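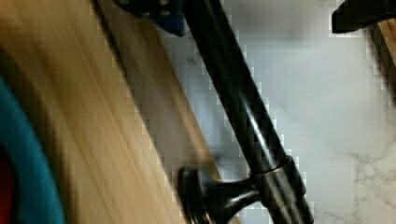 Chapter 3. Budgeting for a Kitchen Work Cell

Reading time: 8 minutes

The price of a robot arm is the easiest figure to obtain and the least useful one in a first budget. A purchase plan has to cover the arm, the gripper, the fixtures, and the hours spent preparing the space. Handles deserve their own entry. A round bar on standoff posts sets limits on finger opening and depth that a flat pull doesn't.

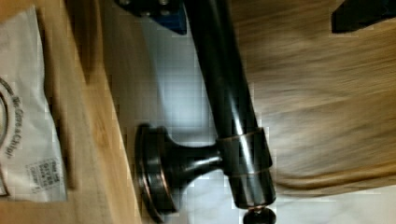
Homa Azimi
Lecturer in Equipment Planning

This chapter follows a request from Ninemis, a test kitchen planning its first cell. The planning period was 36 weeks, with 8 weeks held back for delivery delays. Costs fall into two groups - those paid once and those that return every year.
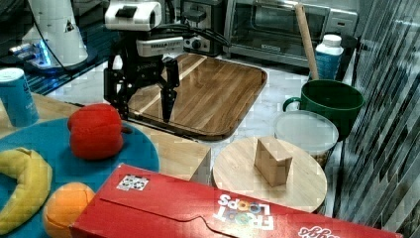 Consumables belong in the second group and are often left out. A cell that handles food items needs replacements on a fixed schedule, and the buyer should price them by type. Rigid goods such as a cereal box or a wooden block can be budgeted by the year, while a banana or a red bell pepper must be budgeted by the week. Ninemis set aside 300 dollars a month for both. 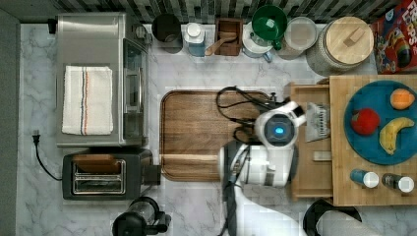 Floor and counter area should be settled before any quote is signed. The plan must show each appliance at its full working size, with doors and drawers open. A drawer pulled out beneath a cutting board takes up space that a drawing of the closed counter would leave free, and looped cables at the wrist of an arm need clearance of their own. Ninemis added 200 dollars for cable guides after its first drawing was checked.

Related chapters
Chapter 2. Writing the Equipment Request
Chapter 4. Comparing Supplier Quotes
Chapter 5. Lease or Purchase: The Flollow Case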